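Print this page | E-mail this page

Side tables and sofa corners: your questions

Updated 2023-12-27

Do I need a side table at all?

Maybe not. Stores like to sell one for each end of the sofa, and most living rooms I've seen could lose one of the pair. If you already put your drink on a windowsill and never spill it, keep your money.

Is a raised rim worth paying extra for?

A little extra, fine. A rim stops a pen from rolling off. It won't save a full cup that gets hit by an elbow, whatever the tag says. It also makes the top harder to wipe, and crumbs collect along the inside edge. The Stakel has a rim and I've had to go at it with a toothbrush.

Round or square for a corner?

The usual advice is square, to "use the space." I don't buy it. With a round top you lose a bit of room at the back, but cords can drop down there, and you don't catch your hip on the way past.

How high should it be?

Close to the height of the sofa arm. Fascombe says 17 inches suits every sofa. It doesn't suit mine. Measure your own arm first.

Does a light oak finish hide scratches?

Somewhat. "Oak finish" on a label can mean solid wood or a thin layer of something else, so ask before you pay. The Hartono people took 15 days to answer me.

How much can I keep on a small one?

Less than you think. A corded phone, a little white gadget and a canister with a lid will do it. 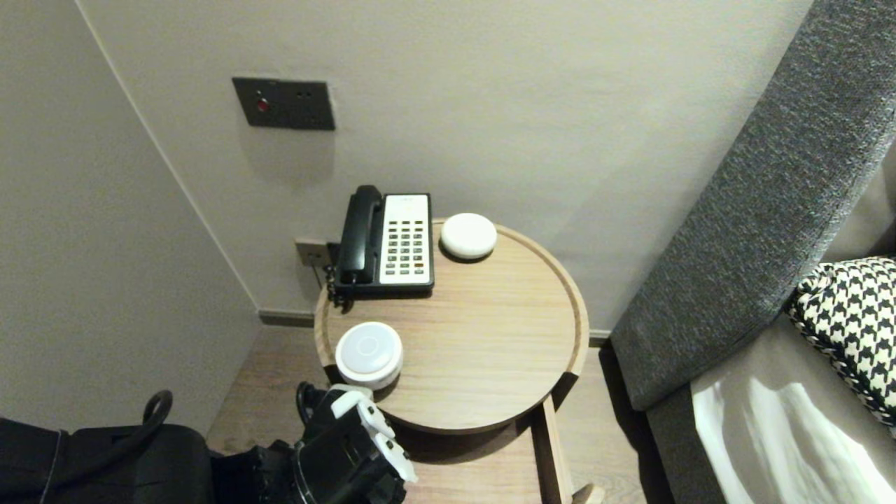 After that, anything you add has to sit near the front, where sleeves get at it. A desk phone is the worst offender — it wants its own patch of tabletop, plus room for the cord to hang. I'd move the phone to a shelf before I'd buy a bigger table.

Are cord clips any good?

I bought a pack of Flitel clips in November, five for the price of a decent lunch. Two have let go already. Tape holds just as well and looks no worse from the sofa.

Print this page | E-mail this page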